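3.2 Setting and participating spaces

The study was carried out in Nudbridge, a former mill district which has been converted step by step into a mixed quarter of apartments, small offices and public rooms. Three gathering spaces took part. The first, Gutero Hall, is the largest and has a café on the ground floor, a room for talks and a shared kitchen that residents can book in the evening. The second, Starkance Yard, occupies a row of old storage buildings and is used mainly by small businesses and people who repair or make things. The third, the Teoh Rooms, is a set of four meeting rooms above the branch library. All three are open to any resident and none of them asks for a membership fee, although Starkance Yard charges for long bookings of its workbenches.

We chose these spaces for two reasons. They lie within walking distance of each other, so that residents have a real choice between them, and they are run under different models. Gutero Hall belongs to a private owner with an agreement for public use. Starkance Yard is a cooperative. The Teoh Rooms are managed directly by the city. Earlier work on gathering spaces has often compared places in different cities, and it is then difficult to separate the effect of the management model from the effect of the city itself.

3.3 Data collection

Booking records were obtained from the three spaces for one full season. After removal of double entries and cancelled bookings, 1487 bookings remained. For each booking we know the room, the hour, the length and the type of activity as it was written by the person who booked. The type of activity was given in free text, and two coders sorted it independently into nine categories. Where the coders did not agree, the booking was discussed until one category could be selected. The category "making and technical work" caused the most discussion, as many groups wrote only the name of their group and no activity.

In addition to the records, a paper questionnaire was left at the entrance of each space and handed out at events. In total, 240 questionnaires were returned and 121 of these came from Gutero Hall. The questionnaire asked how the visitor had heard of the space, with whom they came, and whether they had spoken with a person they did not know before. The last question is simple, but in our pilot in April it was understood well by all age groups — more so than the longer scale on social trust, which we removed.

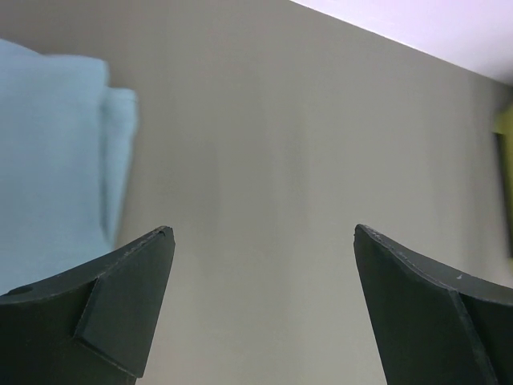
Figure 2. Two dark green gripper fingers in front of a greyish-beige wall.

3.4 Analysis

The bookings were first compared by category and by hour of the day. We then looked at whether a visitor who came alone was more likely to report a new contact than a visitor who came with others. The three spaces were analyzed separately before the results were put together. Because the number of questionnaires from the Teoh Rooms was small, we report its values only as counts and do not give percentages.

Of all returned questionnaires, 74 were filled in by persons who came alone. This group is of special interest for the question of social contact, and their free comments were read in full by both coders. Comments of one word were kept. Comments which concerned only the building, for example the heating or the stairs, were put aside and will be treated in a separate report for the managers of the spaces.

A limit of this procedure should be mentioned. A booking tells us that a room was reserved, and it does not tell us how many persons came. The managers of Starkance Yard keep a list of visitors at the door, but the other two spaces do not, and we decided not to use a measure that exists for one space only. The results in Section 4 therefore concern the use of rooms — not the number of visitors.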